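How Does a Shop Choose a Robot?

Have you ever saved up for something big, like a bike? You probably thought about it for ages, and counted your coins more than once. Grown-ups who run shops and warehouses have to do just the same when they want a robot, only their list is a good deal longer!

The first question is always: what is the job? A robot that mops floors is no use at all for lifting tins. At Witell, a company that plans robots for food shops, the planners begin by writing down every little job that people do in a day. Last time they ended up with 17 jobs, and they only had enough money to try one or two.

Next comes the price. Let's pretend a small gripper (that's a robot's hand) costs 500 pounds. Lovely, but the hand needs new rubber fingertips now and then, and those cost 300 pounds a year. Somebody has to be taught how to look after it too, and it needs a place to charge at night. If you forget to save for those things, your robot may end up sitting in a cupboard, poor thing.

Then there is the shopping itself, which is harder than it sounds. Crisp packets are shiny and crinkly, and if you squeeze one too tightly you get crumbs! People hold them gently without even thinking about it.
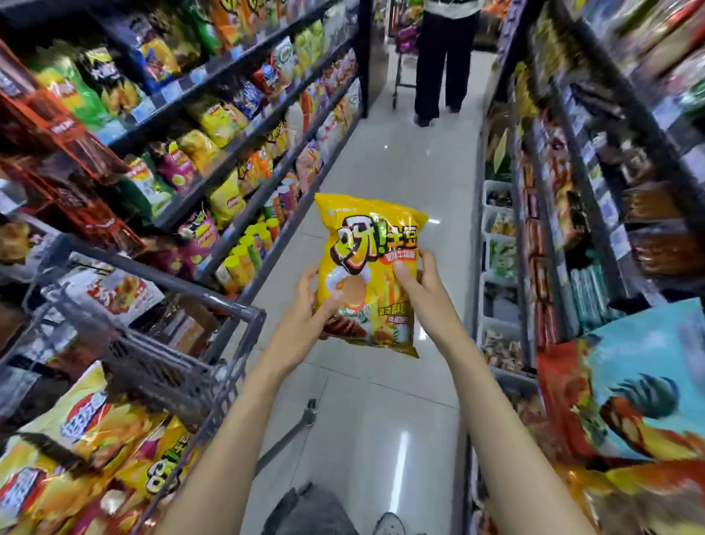 CUNBERG, Jan 2, 2020

One hand has the bottom corner of the yellow bag and the other pinches the side, with a thumb resting on the front. A planner looks at a grip like that and asks whether one robot hand would do, or whether the shop must pay for two. Two hands cost more, of course, so it's well worth asking before any money is spent.

The planners will try out a hand called the Vimitz for 14 days before they decide. You could try planning too: pick one job at home, and write down everything a robot would need to do it.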